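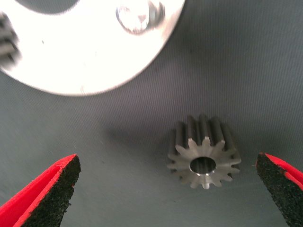 四月检查,拆检台。

Srisuk 冷库附楼 输送段与减速箱安全检查表(附意见)
检查人:Yupin Luangrath
设备:Vonent 提升输送机,两台;Endasetti 减速箱
累计运行小时(一号机):3940
检查开始:早上七点四十分,停机挂牌后

一、断电与上锁
1.1 主开关锁定,钥匙由检查人保管:合格
1.2 残余电压测量:合格
1.3 急停拉绳,全程62米:合格。靠装卸口一端松弛,拉到底才动作,已重新张紧,复测两次正常。
1.4 挂牌字迹:不合格。旧牌上的姓名和时间已看不清,当场换新。
意见:换班时仍有人只挂牌不上锁。挂牌不能代替上锁,下次再发现,记入班组记录。

二、防护罩与通道
2.1 链条护罩螺栓:缺一颗,已补
2.2 尾轮护网:合格
2.3 检修通道净宽:合格,但通道里堆着空托盘,上次也写过
2.4 踏板防滑条:二号机侧翘起,待修
2.5 护罩联锁开关:二号机反应慢,打开护罩后输送带又走了一小段才停。列为优先项,修好前二号机不得投入夜班。

三、减速箱
3.1 油位:一号机合格;二号机偏低,已补至刻度
3.2 油色:一号机发暗,取样送检
3.3 放油塞磁头:有细屑,无片状金属
3.4 轴封:一号机输出侧渗油,擦净后运行25分钟又见油迹
3.5 齿轮:拆下逐个看齿面,无断齿。键槽边有轻微压痕,可继续使用,下次复查。
3.6 通气帽:堵塞,已清洗
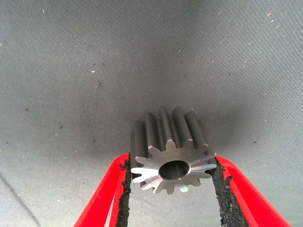
夜班的意见是,二号机的油位每周都要补,光写“已补”没有用,应该把漏点找出来再签字。他们还提到,起动时有短促的敲击声,负载上来以后就听不见了,白天检查多半碰不上。
答复:接受。3.1 改为“有条件合格”。下次检查安排一次冷机起动,由夜班的人在场听。补油量从今天起记在减速箱旁的卡片上,写清日期和毫升数,不要只打勾。

四、轴承与张紧
4.1 头轮轴承温度:合格
4.2 尾轮轴承:有干磨声,已加脂,声音减小,未完全消失
4.3 张紧螺杆:两侧行程不等,已调平
4.4 输送带跑偏:调整后正常,满载情况未测
意见:加脂枪里混过两种脂,这支枪先停用。洗净之前,从 Skuvadside 库房借用一支,用完当天归还。

五、备件
5.1 轴封:库存2件,规格相符
5.2 键:有,未贴标签
5.3 联锁开关:无库存,已申请
5.4 链节:有,包装已开封,表面有浮锈,擦油后可用 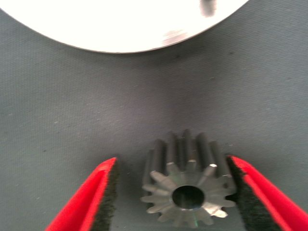

库房回复说,联锁开关月底前到不了,问能不能先把二号机的旧开关拆下来清洗触点,顶一阵。他们也不赞成继续存开封的链节,建议以后按单根领用,用多少拆多少。
答复:清洗可以,但清洗后仍按2.5处理,夜班不开。短接联锁一律不准,不论时间长短。链节的做法同意,从下一批开始。

六、现场与个人防护
6.1 护目镜:合格
6.2 手套:在转动部件附近仍有人戴线手套,已当面制止
6.3 照明:提升机底坑一盏灯不亮,待换
6.4 灭火器压力:合格
6.5 吸油垫:数量够用,位置离减速箱太远,已移近
6.6 地漏:有积油,已清

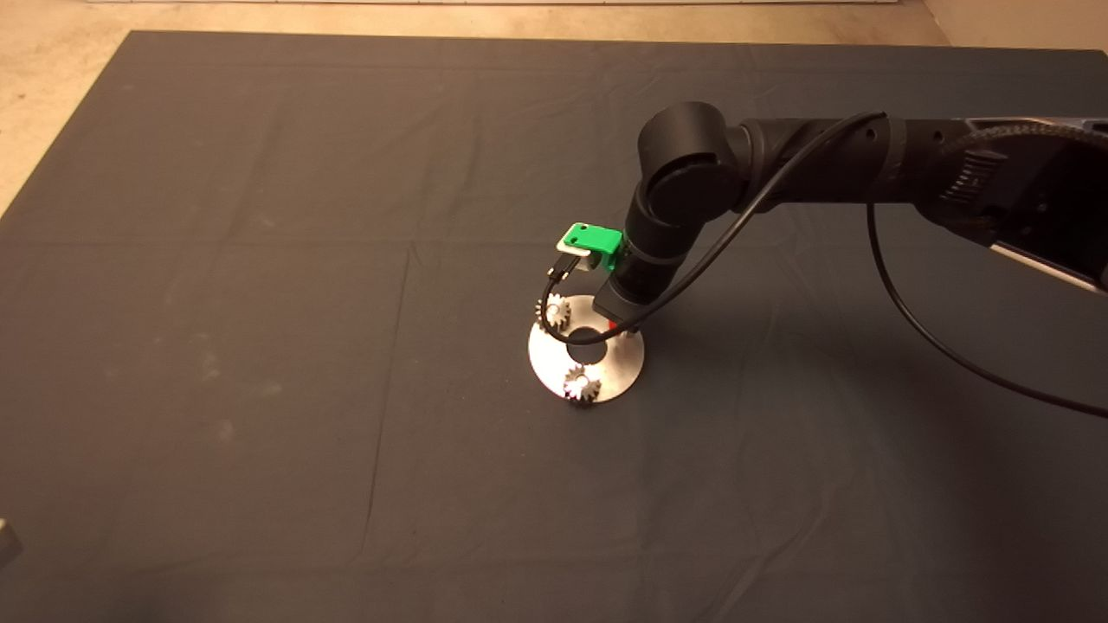 6.7 拆检台这一项,以前的表里没有,这次加上。零件直接放在地上或工具箱盖上,容易滚落,也容易沾到砂粒,装回去以后再查就晚了。今后拆检一律先铺垫布,深灰色的那种就行,银色的金属圆片放在上面看得清楚。布上有发白的灰印时先抖净再用,折痕不影响。布上只放本次拆下的零件,手机、水杯和抹布放别处。带油的零件先擦再放,小螺钉另用盒子装。

七、结论
一号机:可运行。轴封在下次停机时更换,油样结果出来后补填3.2。
二号机:限白班运行,每班开机前由班长试一次护罩联锁并签字。联锁修复后需重新检查2.5,合格后解除限制。
未关闭项:2.3、2.4、2.5、3.1、3.2、3.4、4.2、5.3、6.3
检查结束:下午两点十分,锁具已全部取回,钥匙交还值班室。
签字:Yupin Luangrath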